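Speaker notes — "Two Arms, One Table: what our student club learned"
Sena Aryee, Castemberg robotics club
Talk length: 13 minutes, then questions

Opening

Thank the organizers. Say my name slowly. Say also the names of Gayan Sheikh and Maribel Cabrera, who built half of this and could not travel.

Start with the question Maribel asked in our first meeting in October: "Can two arms fold a towel together if one person drives both?" We thought it would take three weeks. Wait for the laugh. If there is no laugh, continue.

Slide 2 — The club

We are a student club, so we have evenings and we have one shared room. Our budget for the year was 425 dollars, without the arms. The arms came from the department, and Shirley Naylor signed the loan paper for us. Do not spend long on the money, but mention it, for the schools in the audience will ask anyway.

Slide 3 — The table

I want to speak about the table before the software. Most of our bad evenings began on the table. When we put the two arms on one rail, we believed that the distance between them was a small question. We moved them four times. If they are too close, the elbows meet. If they are too far, they cannot both reach the corner of the towel.

Explain the word "workspace" with my hands: left arm, right arm, and the place where both can reach. Everything we want to fold must lie in this place.

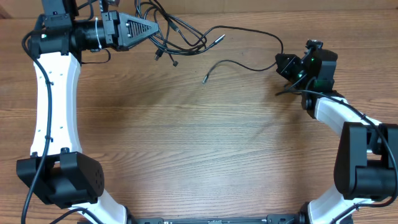 Slide 4 — Cables

Please take this part slowly, it is the most useful part for beginners. A cable is also a part of the robot. When the wrist turns, the cable turns with it and it pulls. In one session we lost the signal from a joint again and again, and Gayan looked for the error in the code until ten in the evening. It was a plug that had come half out.

Our rules now:
Tie the cable near the wrist, and leave a loop at every joint.
Move each joint to its two limits by hand, with the power off, before the first run.
Write on both ends of every cable.

The third rule we still do not follow very well. I can admit this.

Slide 5 — Practice runs

We recorded 300 practice folds, all driven by a person. We kept 65 of them for the training. Say why: in many of the others the driver stopped to think, and the model learned to stop and think also. This was Maribel's discovery, so say her name again here.

Show the short video. While it plays, say nothing for the first fold — then explain that the second arm is waiting for the first one.

Slide 6 — What I would change

Begin with one arm. Choose a smaller towel. Change the driver every half hour, as the hands get tired before the person notices it.

Dorothy Marsden from the Pundwood club will probably ask about the grippers. Answer: we kept the ones that came with the arms, and we have no good comparison yet.

Closing

Parts list and cable drawing are on the printed sheet, at the table near the door. Leave the slide with the club address on the screen during the questions.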